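Mondays at the Juncombe robot club

The robotics club at Covaneck High meets on Mondays in Room 239, and since December most of its time has gone to mugs. Students use a pair of hand-held grippers to show a computer how to do small kitchen jobs, one recording at a time. Their goal for the term is 200 good ones.

Thaddeus Okafor, who teaches shop and runs the club, signed up 8 students this year. They work in pairs. One student handles the grippers while the other starts the recording, watches the screen and writes down anything that went wrong. After a few tries they trade.

"The first week, everybody rushes," Okafor says. "Then they see the playback and slow down."

A bad run gets thrown out -- a dropped mug, a bumped stand, a hand that drifts out of view. The recordings go to a shared drive at the end of the day, and students from the Holloway club across town use them too.
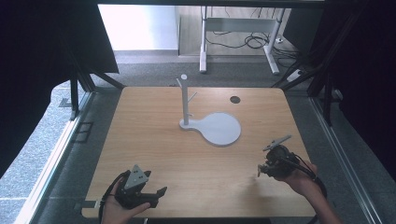 A club member holds the two grippers over the table beside the mug stand.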